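Trukstead Food Education Center
@TruksteadFoodEd
Fri 29 May

1/8
The Trukstead Food Education Center is pleased to announce that registration is open for the Shared Table sessions, our program on buying, sorting and serving fresh produce at home. Sessions take place in the ground-floor room of the Charvát Building. Each session has 20 places, and there is no charge to attend.

2/8
Last year the program received 362 visits. Many participants asked for more time at the table and less time with slides. The format has been changed accordingly. The opening talk is now brief, and the remainder of the session is given to handling, sorting and tasting. The printed guide has been shortened and set in larger type.

3/8
The first activity concerns sorting. Mixed produce is placed on the table and participants decide together what belongs in the bowl, what should go in the refrigerator and what should be eaten that day. Kiwifruit that gives slightly when pressed is ready to eat. Firm kiwifruit may be left at room temperature for several days, and sooner if it is kept beside a ripe apple or banana.

4/8
Cherry tomatoes are included with the fruit by design, and participants with an interest in the fruit-or-vegetable question are welcome to raise it. Ripe tomatoes keep their flavor best on the counter, out of direct sun, and should be used within a few days. Color alone is a poor guide. Some varieties are yellow or green-tinged when fully ripe, so please feel for a little softness and, where possible, taste one.

5/8
Mandarins keep for up to a week on the counter and longer in the refrigerator. Please check the ones at the bottom of the bowl, where a soft spot is easily missed. Walnuts in the shell may share a bowl with citrus for display. For storage over several weeks, a dry container in a cool cupboard is preferred. Shelled walnuts should be kept cold. The Center has a small number of nutcrackers for use during sessions, and these must remain in the room.

6/8
Allergy notice: nuts are present on the table at every Shared Table session. Participants with a nut allergy are asked to write to the Center before registering so that a separate session can be offered. Children aged 7 and over may attend with an adult. Younger children are welcome at the family mornings held at our Ikside location, where whole cherry tomatoes are not served and all produce is cut beforehand.

7/8
Table linens have also been renewed. The plain white cloths used in previous years showed every stain and have been retired. Participants will now find brighter patterns, including a pink-and-white check with large strawberries and paw prints, which has been well received by our younger visitors. Mandarins, kiwifruit and red and yellow-green cherry tomatoes on the strawberry cloth, with the glass bowl behind:
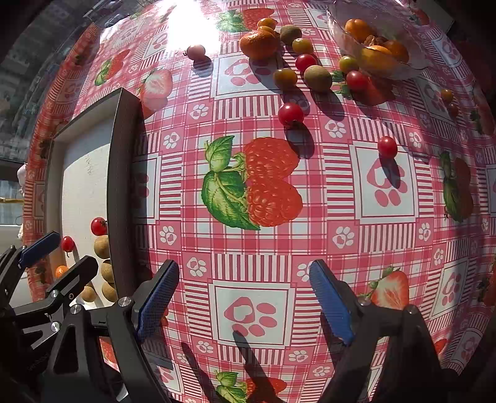
8/8
Registration is available through the Center's website or at the front desk. The Custau bus stops opposite the main entrance, and step-free access is on the courtyard side. Participants are asked to bring a reusable bag, as produce is shared out when the session closes. Dates for the October series, which will cover apples, pears and squash, will be posted on this account.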